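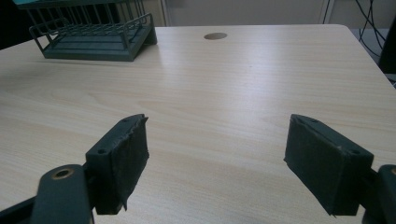 Pale wood grain and a rounded corner on a tabletop.

Sell us the bolts
By Asnakech Wako
May 26, 2024

My dining table has been held up for two winters by a bolt that doesn't belong to it. The original stripped its thread when we moved across Jistard, and the one I put in its place came from a jar in my brother-in-law's garage. It is slightly too long. Every few weeks I crawl under the table and tighten it again.

The table is a Nesix, sold by Sorkier, and it was a decent purchase. I paid $261 for it on sale. The top has held up to homework, a sewing machine and a great deal of soup. I have no complaint about the table. My complaint is about the bolt.

When the thread went, I phoned Sorkier and asked to buy another. The man on the phone was polite and looked it up. He told me the hardware was not sold separately from the table. He could offer me 5 per cent off a new one. I asked whether he could tell me the size so I could find it elsewhere, and he could not, as the size was not in his system. The instruction sheet calls it part F.

I think any company that sells furniture for assembly at home should have to do two things. It should print the standard size of every fastener on the instruction sheet, and it should sell replacements at a reasonable price for ten years after the model is discontinued. The first would cost next to nothing. The second would cost something, and I think we should be willing to pay it.

We have had a good public argument in this country about repairing phones, tractors and washing machines. Furniture has been left out of it, I suppose on the theory that furniture is simple and anyone can fix it. A pine chair made by somebody's grandfather is simple. A table built on cam locks, threaded inserts and a steel bracket bent to one firm's own pattern is not simple in the same way. You can have a full set of tools and know how to use them and still be stuck for want of a bracket.

Walk through any neighbourhood near the university at the end of term and look at the curb. There are bookcases missing one shelf pin, bed frames missing a centre leg, desks with a drawer front leaning against them. Most of it is sound. It goes in the truck with the mattresses, and the city pays to bury it, so everyone who pays property tax is covering part of the price of a missing shelf pin.

I put some of this to a friend who spent years buying for a furniture chain, and she gave me the case against. Warehouse space is expensive. A bag of bolts takes as much handling as a lamp and brings in a couple of dollars. Models change so often that keeping parts for all of them would mean keeping thousands of small bins for the sake of a few orders a year. She also said that customers order the wrong part, then send it back angry.

I take the point about bins, but the bins are a result of how the furniture is designed. If a company uses a different connector on every model, it will need a great many connectors. If it used the same six across the whole catalogue, it could keep them behind the counter in one cabinet. Radu, the shop on our main street that makes school and office desks, does close to that. They use ordinary metric bolts throughout and the size is stamped on the underside of each leg. I bought a used desk from them last December and have never had to phone anyone about it. It cost more than the Nesix, and not everyone can pay that, but the stamp is not the expensive part.

As for customers ordering the wrong thing, print the size on the sheet and fewer of them will.

The objection I take more seriously is price. A family furnishing a first apartment may need the $100 desk to stay a $100 desk. Any rule that pushes it to $120 falls hardest on them. I moved to this country with two suitcases and furnished a bedroom from a flyer, so I am not inclined to wave that away. But the same family is the one least able to replace the desk when a leg lets go. Households with money throw the thing out and buy another. Households without it eat at a table that wobbles.

The provincial consumer ministry could start with the labelling rule, which needs no warehouse and no new staff. A line of type beside each drawing would do: M6, 40 millimetres. I could have taken that to the hardware store on my lunch hour and come home with the right part for less than the price of a coffee.

The parts rule can follow, with an exemption for small makers who already use standard hardware. Until then I will be under the table again on Saturday with the hex key.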